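Obituary writer / family interviewer, part time
Peñalver Memorial Pages

We need one more writer. Soon, July if we can manage it.

The work: you call the family, listen, write up a life in 400 words or so, send it back for a read, fix the dates, done. Most people we write up were church folks, farmers, band members, long marriages. You'll need patience on the phone and a good ear for names. Spelling matters more then style.

Up to 7 pieces a week. $70 each, paid when the family signs off.

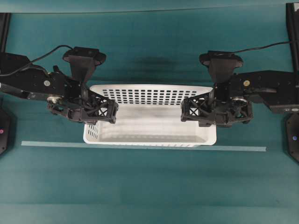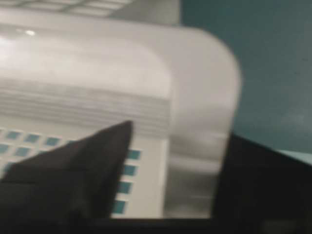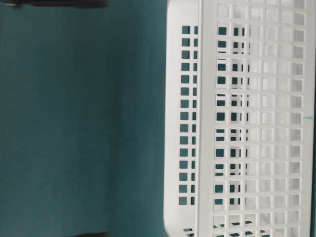
Hours are yours to pick, but drafts go to Aaliyah Morin by 6 p.m. for next morning's page. Late ones wait a day and families notice. Evening calls are common. Spanish a big plus, we get more requests than Leobardo Cisneros can cover alone.

No degree needed. Newspaper, parish bulletin, hospice work, all good. No AI drafts please.

To apply: two writing samples, one of them about a real person (change the name if you have to), plus a line on when you can start. Mail to Covadonga Vidal, Peñalver Memorial Pages, Box 724. No phone calls about the job, the line is for familes.

Short paid trial for anyone we like.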